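Jan 17, 2021
By Yetunde Edet

Chapter 2
Before the Stove Goes On

I learned to cook in my aunt's kitchen in Wudthorpe, and for the longest time I thought cooking meant heat. Flames, steam, something spitting at you! Then I took a summer job under Somtochukwu Oyelaran, who fed 600 people on a busy July day, and he wouldn't let me near a burner for a week. I laid things out. I put them away. I laid them out again (and grumbled the whole time).

So this chapter has no recipes in it, sorry. We're going to talk about setting up your work surface, and I want you to try it at home before you read on to sauces.

My own rule is to start with very little and give it lots of room. Pick one dish for the food and one pan, and leave some bare space between you and them for your hands and your mess. A pale blue plate with a single yellow lump on it and a small saucepan on the same brown tabletop are plenty to practice with. Move them closer, move them apart, swap sides, and notice where you keep reaching.
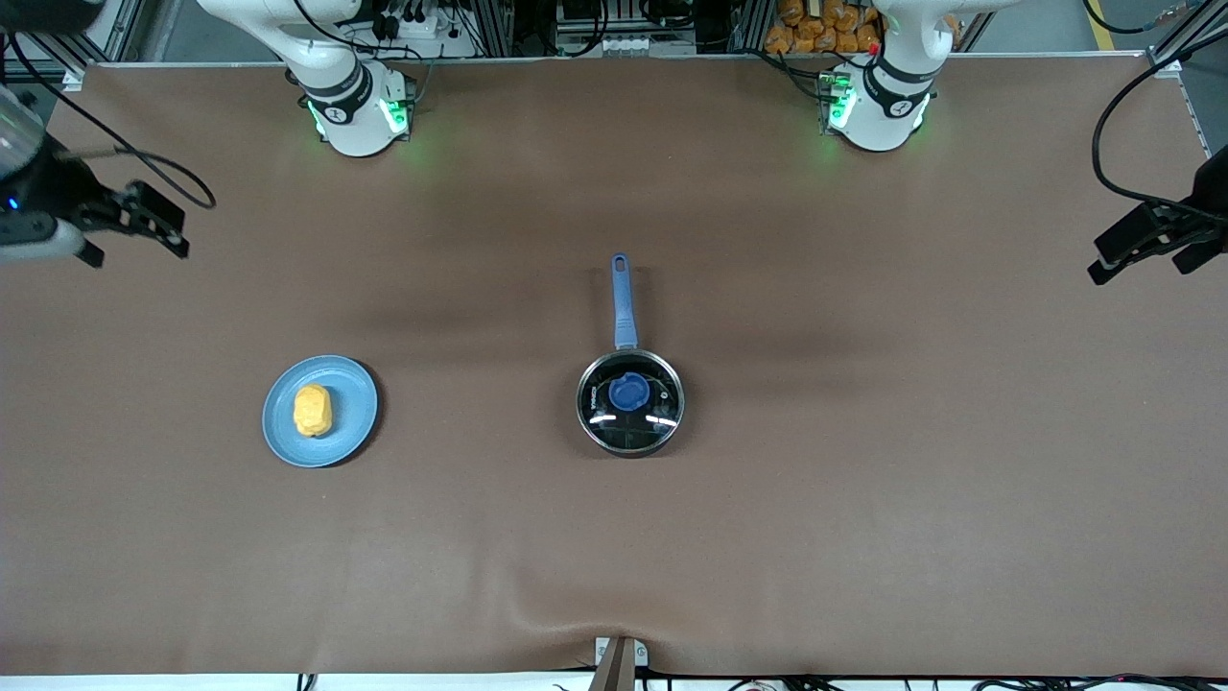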